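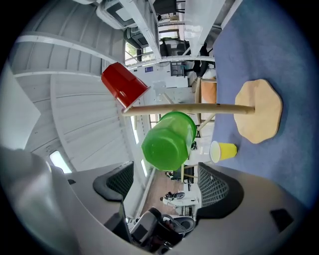
Suqin Du was of the opinion that the house should be sold before December, and she said so on the stairs, with her coat still on. An empty house eats money, she said. It eats it even when you sleep.

Yufang did not answer. She had in her hand the letter from the buyer in Skirton, dated 14/10/2026, and she had read it so many times that the fold was becoming soft. He offered 3,000 more than before. He asked only that the pear tree should be cut down, as it made the kitchen dark.

"It is a tree," said her aunt. "Your father is not in it."

"I know where my father is."

They went through to the kitchen. It was true that it was dark. When Yufang was nine she had done her school work at the window, and her father used to hold back the branch with a walking stick so that she could see her numbers. He could have cut the branch. He had a saw. In four years she never saw him take it from the wall.
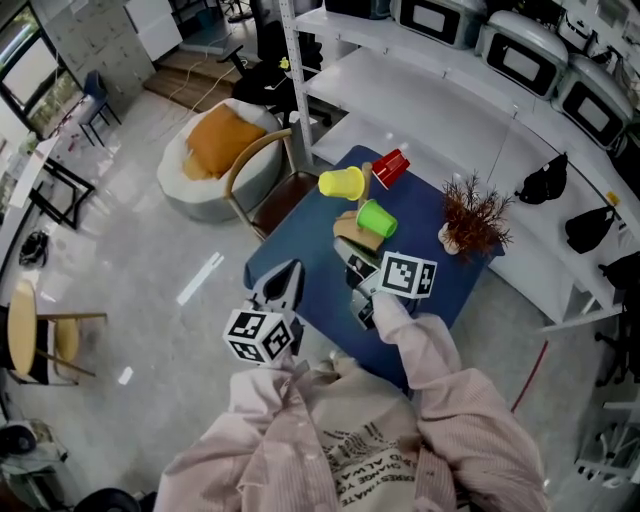 She put the letter on the window sill and filled the kettle. Her brother Zixuan had already signed his part, two lines below the place for her name. He had signed quickly, as he did everything, and the pen had gone through the paper.

"He was a stubborn man," said Suqin Du, and at last she took off her coat. "Do you remember the pears? Hard like stones. Every year he made us eat them."

"With salt."

"With salt! My poor teeth."

Yufang laughed, and then she had to turn to the window for a while. The wind was coming from the Litside road and the leaves moved against the glass. Behind her the aunt was opening cupboards, looking for the cups with the blue line.

"Where did he keep the salt?" the old woman asked.

"Second shelf," said Yufang. "Behind the rice."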